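The Color of a Waiting Room

By Ningsih Sutanto

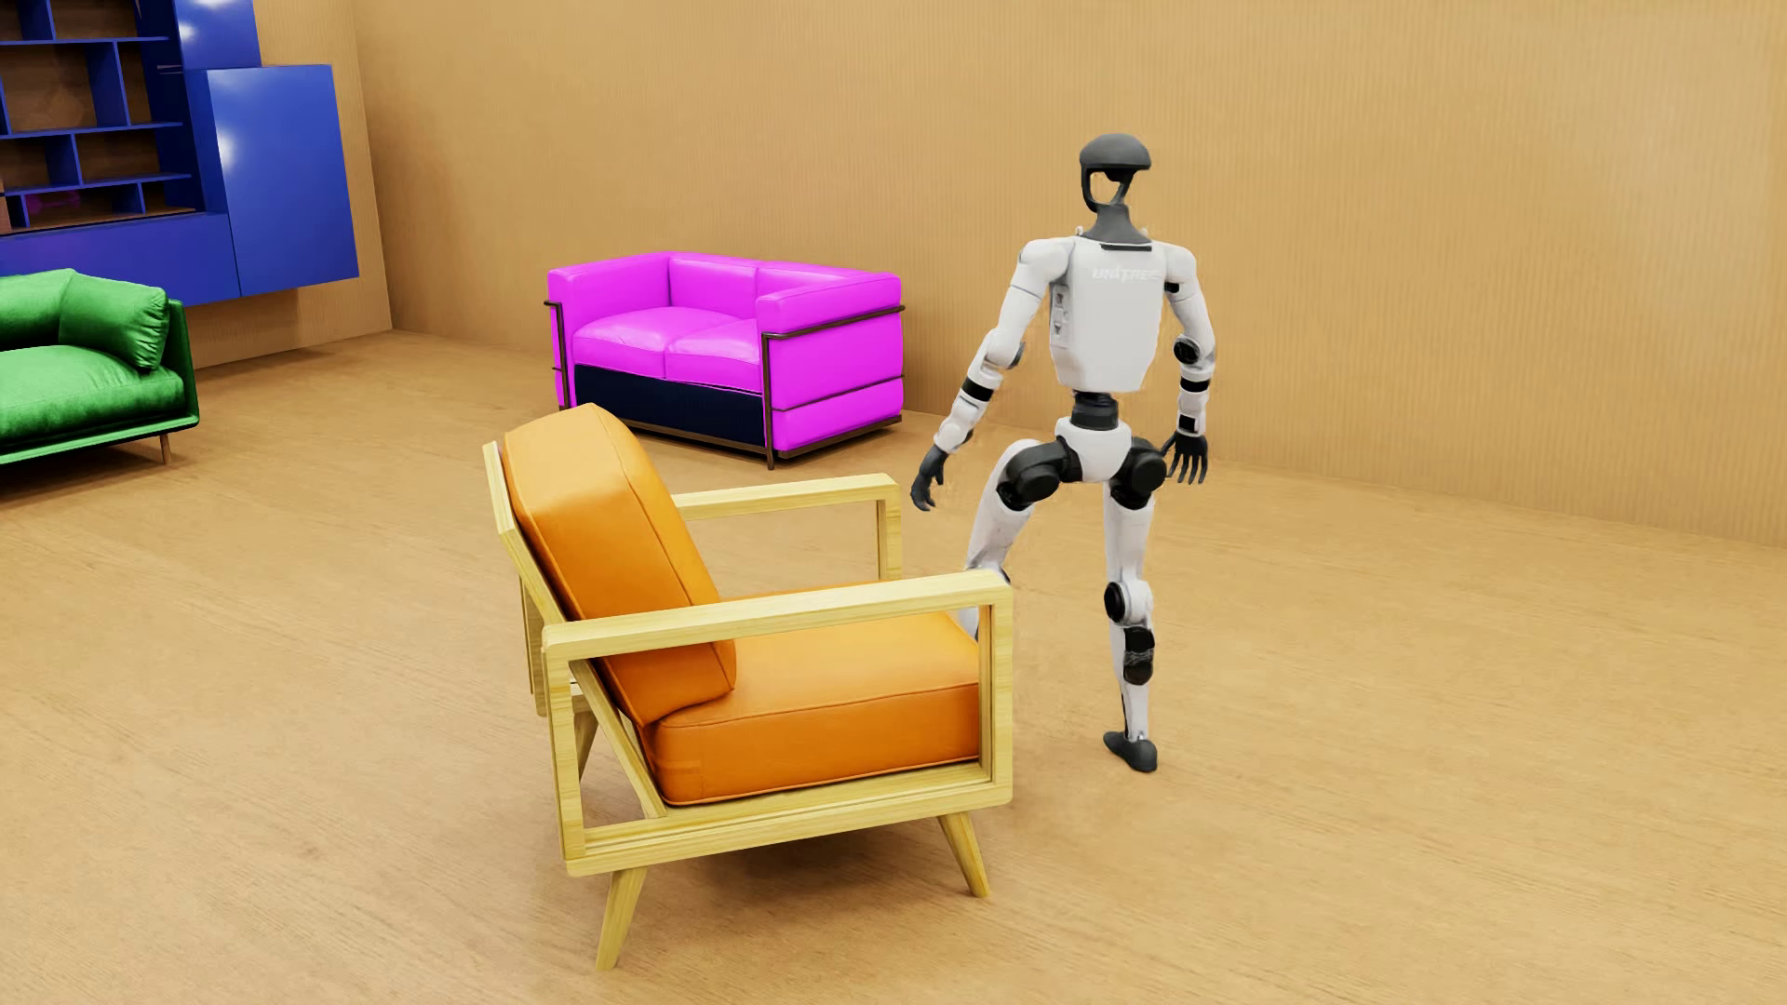

I moved to Bandau when I was twenty-six, and the first thing I noticed was how much of my life I was going to spend in gray rooms. The bank was gray, the dentist was gray, and the office where I renewed my papers was gray with one beige wall. At home my mother painted our kitchen green and the bathroom a strong pink, and we did not think it was brave. It was only paint.

I want to say something in defense of color, and I want to say it carefully, as many people whose taste I respect do not agree with me. My friend Océane Gagnon rents out apartments, and she told me that a white apartment finds a tenant faster. I believe her. A person who visits an empty white room can imagine his own things inside it. But then he moves in and he does not bring the colors. He buys a gray sofa, for he may have to sell it one day to somebody who also wants a gray sofa. So all of us are living inside the taste of the next owner, a person we have never met.

Last July I had to replace my armchair. The shop on Nasution Street had it in 13 fabrics, and I counted nine which I would call a kind of sand. I asked for the orange one. The salesman was polite, and he asked me two times if I was sure. It cost almost 300 more than the sand one and I had to wait for it until the leaves were down. I do not regret it. When I come home at five in the winter and it is already dark, there is one thing in my room that seems glad.

People say that strong colors are tiring. Driss Ait Brahim, who taught me to drive and who has an opinion about everything, says that a red wall gave him a headache for a whole year. Maybe it did. I would answer that a bad red is tiring, and also a bad gray, only with the gray we do not know what to blame. We say that we slept badly, or that it is the weather.

I do not ask for every room to shout. A hospital room can be quiet, and I would not like an orange library. But I would like a school corridor in blue, and a bus station with benches in a color that a child can name. The old station in Mosta had such benches, red ones, and people said "meet me at the red benches" - this was an address. Now they are metal, and we send each other messages to explain where we are standing.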